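Ruiz-Ortega tries robot arms at the mug bench, packers want the pay question settled first

PRANDVILLE - The gift set packers at Ruiz-Ortega have new company on the early shift. Small white arms, tabletop size, doing practice runs with a mug and a bit of rolled cloth. The company calls the project Wallia. The packers mostly call it "the arm," even though there are two.

Started in April. Still a trial, the company says, and no date set for it to end.

Ruiz-Ortega packs mugs, tea towels, soap and so on into boxed sets for shops and for companies that hand them out to staff around the holidays. 166 people work at the Prandville building. More than that in the fall, when the seasonal crew comes on. Packing is the biggest department by a good way and the one with the most sore wrists, going by the complaints that came up at the spring staff meeting, where this reporter sat in for an hour.

The job Wallia is meant to learn is a small one. Mug on the bench, cloth gets rolled, rolled cloth goes in the mug, mug goes in the box. A person does it in a few seconds without looking. The arms are nowhere near that. Right now they're only being asked for the middle part, picking up the cloth and getting it into the mug, and rolling is still done by hand.

Birdie Strickland has been a packer for most of her working life and is now the bench lead for the trial. She moved over from line work when the posting went up. Only a few people put in for it.

"I figured somebody was going to be showing it how to do my job, so it might as well be someone who knows the job," she said. "First morning I asked where the on switch was. That was my training, pretty much."

There has been more since. A week of classroom time at the Porkelby site, where the company keeps its warehouse and its IT people, and then practice back at the bench. Strickland can restart an arm, swap out a motor, and set up a run by herself. She couldn't do any of that in March.

What a day at the bench looks like: the morning goes to runs, one after the other, the mug moved a little between them, turned so the handle points somewhere else. A run that goes wrong gets a mark on the sheet and a word or two on what happened. "Dropped." "Missed." "Hit rim." Afternoons are for going over the sheet with Porkelby on the phone. The target is 100 runs a day. Some days they hit it, plenty of days they don't, a loose cable can eat up an hour.
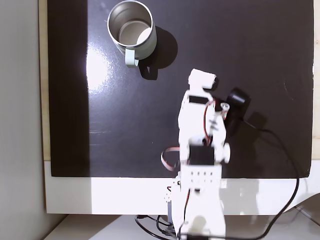
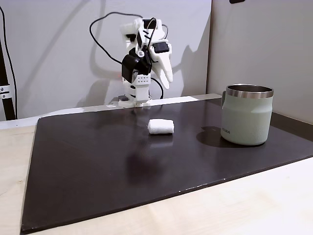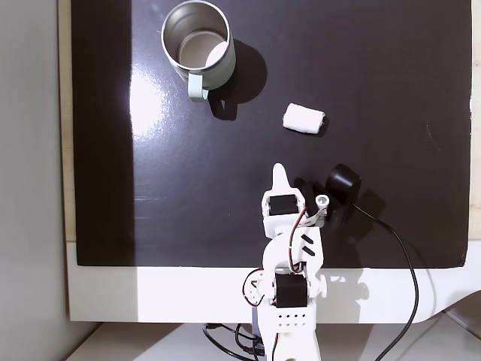 White arm, mug, dark board.

Speed is where the two sides of the building see it differently. A packer on the regular line is expected to turn out over 300 sets in a shift. The trial bench doesn't turn out any, everything it handles goes back on the shelf for the next day. So the line is short the people who moved over, and the ones left behind have picked up the slack. That was the sorest point at the meeting, sorer than the robots themselves.

One packer stood up and asked why the line number hadn't come down when the headcount did. The answer from the floor manager was that it was being looked at. Same packer asked when. No answer to that one, or not one that could be heard over the chairs.

Management put out a one-page letter afterward. It says no permanent packer will lose a job becuase of Wallia while the trial is running. It doesn't say anything about after. It also doesn't mention the seasonal crew, and several people noticed that. The fall crew is mostly students and retirees, plus a handful who come back every year and count on it to cover heating and the car. They weren't at the meeting. They aren't on the payroll until September.

The company's operations office, asked about the seasonal jobs, said in an email that hiring plans for the fall "have not been changed" and that it was too early to talk about next year.

Pay is the other one. Bench work on the trial is paid at the regular packing rate. Strickland and the others who went over say it should be more, on the grounds that they're now doing repairs and record keeping on top of handling product. A new job title was promised at the start, bench technician, with its own pay grade. The title has shown up on the schedule. The grade has not shown up on the checks.

"I like the work, I'll say that," Strickland said. "I'm not on my feet the whole shift and I get to figure things out. But if it's a technician job then pay it like one."

Asked about that, the company said the grade was under review and would be backdated. It did not say to when.

Not everyone is waiting on the money to make up their mind. Two of the older packers said flat out they wouldn't go near the trial at any rate. One of the younger ones wants in and has asked for the Porkelby class, was told the next one is full. There is a sign-up sheet by the time clock now, with a fair number of names on it.

Some changes have already stuck, trial or no trial. The rolled cloths used to be done any old way, each packer had their own roll. The arms do badly with a fat roll or one with a tail hanging out, so there is now a house way to roll, and it's gone out to the whole line. Edges in, snug, seam down. Opinions on this are split. It's slower at first. The people in returns like it, they say fewer towels come undone in the box. The packers who had a fast roll of there own do not like it at all and a couple are still doing it the old way when the lead is at lunch.

Breaks changed too. The line used to stop as a group. The trial bench goes by the run, so its people break when a set of runs is done, which can be twenty minutes off from everybody else. Small thing on paper. Strickland said it was the part she minded most in the first weeks, sitting in the break room by herself with the vending machine. It was brought up, and the bench now stops with the line at mid-morning no matter where the sheet is at. Afternoon break is still on its own time.

Then there's the noise, or the lack of it. The trial bench is in a side room off the packing floor with the door shut, and the radio that plays on the line doesn't carry. Asked for a radio. Got one.

Safety was handled early. The arms are light and the company's own rules for the room are short: hair tied back, hands off the board during a run, power off before touching a cable or a motor. No injuries reported so far, per the company, and none of the packers we spoke with had heard of any. A few pinched fingers, one said, nothing you'd write down.

The wrist question is the one management keeps coming back to. The pitch for Wallia in the letter is that stuffing the mugs is the most repetitive motion in the building and the one most worth taking off people's hands. Most packers we asked agreed with that much. What they'd be doing with their hands instead is less clear. The letter mentions inspection, box closing and "new technical roles." Box closing is also hard on the wrists, several people said.

As for when any of this reaches the real line, not this fall. The operations office said that much plainly. The coming season will be packed by hand like the last one, and the arms stay in the side room. After the season the company will look at the numbers from the bench and decide whether to add more arms, keep going with the same ones, or drop it.

Packers have asked to see those numbers too. Strickland keeps the run sheets in a binder and says anyone can come look, she doesn't see why not. Whether that's company policy is one more thing being looked at.

A second staff meeting is planned for before the seasonal crew starts, 2 p.m. in the break room, date to be posted by the time clock. Pay grade is on the agenda. So is the line number. The floor manager said seasonal workers from last year will be told they can come, and that somone from Porkelby will be there to take questions on the arms.

Anyone from last year's fall crew who hasn't heard from the company by then should call the front office in Prandville and ask to be put on the list.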